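3.2 Circulation and the end of the counter run

The kitchens were compared by how much clear floor remained between the base cabinets and the nearest fixed obstruction. Following Ghiță and Peng, we treated pillars, wall returns and built-in shelving as fixed, and anything a household could shift without tools as movable. Movable items were left where the household kept them. Each of the 24 kitchens was walked through 4 times, twice in each direction, and the route was drawn on the floor plan afterward.

Tiled floors made this easier, as the grout lines gave a regular grid against which positions could be read. Where the floor was sheet vinyl - the case in both Coltton apartments - distances were taped by hand.

The Lindham kitchen differs from the others in having a pillar close to the storage zone (Figure 3). The cabinets lie on one side of it and an open shelf on the other, so items moved from countertop to shelf have to be carried past the pillar. Large objects standing on the floor were coded separately from the cabinet run.
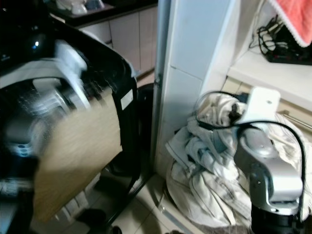 Figure 3. Lindham kitchen: white pillar, with pale beige cabinets to the left and white shelf to the right. Large black object in left foreground blurred by motion.

Routes past the pillar were coded as a single path. The two coders disagreed on 2 of the drawn routes, and these were settled by joint review of the floor plan.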